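Small Keyboards, Gallery 2: Desk Models

Gallery 1 | Gallery 2 | Repairs | Wanted | Guest Book (closed)

Welcome back to the second half of the collection. Gallery 1 has the floor models, the ones with legs and microphones and, in one case, a stool that could seat a well-behaved cat. Gallery 2 is for keyboards that fit on a desk with space left over for whatever else has washed up there. I have tried to get each one where it normally lives. If you were hoping for black velvet and soft lighting, there are auction sites for that, and they will also tell you what the thing is worth, a subject I avoid at home.

For newcomers, the rules of the collection are simple. It has to have been sold as a toy. It has to have keys shaped like piano keys, even if they don't behave like piano keys. It has to run on batteries or have run on them once. Condition doesn't matter. I own several that make no sound at all, and they are easily the most popular with the rest of the household.

Click any picture to make it bigger. Some of them get bigger than others. I don't know why.

THE SHELF BY THE WINDOW

Petchrat Junior Organ, cream. Came from the church sale in Ollerdale with a strip of masking tape across the top, and on the tape, in ballpoint, the word NO. I left it on. It's provenance.

Petchrat Junior Organ, the same but orange. Plays one note, a sort of B flat, whichever key you press. I've grown fond of it. Very hard to make a mistake on.

Petchrat Duet. Two children were meant to sit facing each other and play from opposite sides, which tells you the designer had never met two children. The volume slider is on only one side, so there was a winner from the start.

Brutano Melody Case. Folds shut like a lunch box and has a handle. With batteries in it weighs 840 grams on my kitchen scale, and I can report that dropping it on a foot feels like more. The demo tune starts by itself when the lid comes up, so it makes an excellent burglar alarm for people who worry about burglars stealing the Melody Case.

Brutano Melody Case, lid detail. The sticker shows a boy in a bow tie having a wonderful time. Every one of these I've seen has had his eyes scratched out. I don't think it was the same kid going from house to house, but I can't rule it out.

Brutano Pocket Piano. For a large pocket. The keys are narrower than any human finger, including the ones it was sold to. I play it with the eraser end of a pencil and get through the first line of most carols before my patience goes.

Dralivov "Concert." The quotation marks are on the box. The only one in the collection with a headphone jack, and for that reason the only one that came from an owner who seemed sorry to see it go. The jack doesn't work now. Make of that what you like.

Dralivov Concert, underside. Battery door missing, replaced with part of a cereal box by somebody who cared about getting the corners right. I've had professional repairs that weren't as good.

THE DESKS

A keyboard on a shelf is being stored. A keyboard on a desk is being used, or is about to be used, or is standing between a grown adult and the thing they sat down to do. I prefer desks. You find out what a toy gets along with.

Lime green no-name keyboard, homework desk. It has been there so long that the math gets done on top of it. Long division on the black keys, apparently, comes out fine.

Petchrat Mini, hall desk. Lives under the mail. When the electric bill is heavy enough you get a chord. 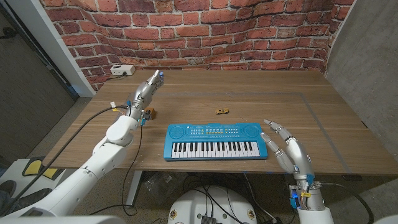 Page last changed: September (new desk picture, fixed the spelling of "xylophone" again)

Blue keyboard, wooden desk. The newest arrival in the gallery, and very blue. A speaker at each end, colored buttons in the middle, and piano keys along the front in their proper groups of two and three, so you can find middle C, or at least a C that's doing its best. The yellow car is parked farther back, keeping a decent distance from the music, and the little wooden block sits nearer than the car.

I've had a few goes at reading the lettering on the panel from this one and have given up. The printing is tiny. I assume the designers thought a four-year-old would find the samba by pressing everything, and I've never met a four-year-old who proved them wrong. My own approach is no more advanced.

A word about that block. Every toy desk I have ever visited has had one wooden block on it. The set it came from is never there. I've looked in drawers, I've asked, and I've been told quite firmly that there was never a set. Brown, more or less a cube, just sitting there as if it pays rent. I used to move them before taking a picture and then I stopped, because it felt like moving somebody's hat.

The cars are the same story at a higher speed. You'd think they'd turn up on the floor, where the roads are. They turn up on desks. The yellow ones in particular seem to like altitude.

SOME OPINIONS ON THE BUTTONS

People ask why these things have so many buttons. Nearly all the ones in Gallery 2 have more colors above the keys than a bag of jelly beans, and I've come around to thinking the buttons are the actual product, with the keys thrown in so that a grandparent could call it educational. Watch anybody walk up to one of these. The hand goes straight to the buttons. They get a drum fill, a dog barking, and something claiming to be a waltz, and only then does it occur to them that there's a piano down there too.

Yellow ones are usually animals. Green ones are usually drums. Orange is where the demo tune is hidden, and the demo tune can never be stopped by pressing orange a second time. I have no proof for any of it beyond a lot of headaches, and the blue one may turn out to have ideas of its own. White buttons, in my experience, do nothing. I press them anyway. I like to think they're working on something.

The box for the Dralivov Concert promises up to 40 tunes. I've sat down with it on a wet Thursday with a pad and pencil, and I'd say the "up to" is carrying a good deal of the load. There is a generous helping of "London Bridge" at different speeds.

BACK TO THE PICTURES

Petchrat Mini again, hall desk, mail removed. Smaller than you thought, isn't it? It disappointed me as well.

Brutano Starlight. The keys are meant to light up to show you what to press next. On mine they light up to show you what you should have pressed just now. I find it very true to life.

Brutano Starlight, lights on. Taken with the curtains closed, and the long exposure makes it look like a small airport. The best it has ever looked, and I include the box.

Dralivov Little Maestro, on loan from a classroom. Room 106, according to the label on the back, and Room 106 did not go easy on it. The highest three keys are gone, the lowest one is a Popsicle stick, and somebody has bitten the volume knob. It plays perfectly. I've put it next to the Concert in the hope of some influence.

Dralivov Little Maestro, volume knob. By request. Several of you wrote in after the last update wanting a closer look at the tooth marks, and I'm not going to ask what kind of evening you were having.

Yellow keyboard with a cat on it. Model unknown because of the cat. I waited a fair while. If you recognize the speaker grille sticking out by the tail, please send a note, and please don't tell me to move the cat. You don't know this cat.

Petchrat Junior Organ, cream, second appearance. Now on the desk in the spare room, tape still attached. I sat down to play it and read the word NO, and then I did some filing.

LOOKING AFTER THEM

Short version, as the long one is on the Repairs page and isn't any more cheerful. Take the batteries out before you put the thing away. Clean the keys with a barely damp cloth and leave the solvents alone, as they will take off the lettering that you couldn't read to begin with. Cotton swabs for the speaker grilles. Glitter can't be removed from a speaker grille by any method known to me, and I'd be grateful if people would stop suggesting tape. I've tried tape. Now the tape has glitter on it and so does the keyboard.

Don't keep them on a windowsill. Blue holds up fairly well but white keys go the color of weak tea, and once one has gone the rest like to follow at their own pace, until you have something like a smoker's grin.

WANTED

A battery door for the Dralivov Concert, though I'd probably leave the cereal box on and keep the door in a drawer. The stool cushion from the Brutano floor model in Gallery 1, any color, cat hair accepted. Anything at all by Petchrat with its original instructions, mainly so I can find out whether they had any.

I'm not looking for recorders. I say so every time and every time I get one in the mail. I have a box of them now and the box is humming slightly.

Back to top | Gallery 1 | Repairs | Wanted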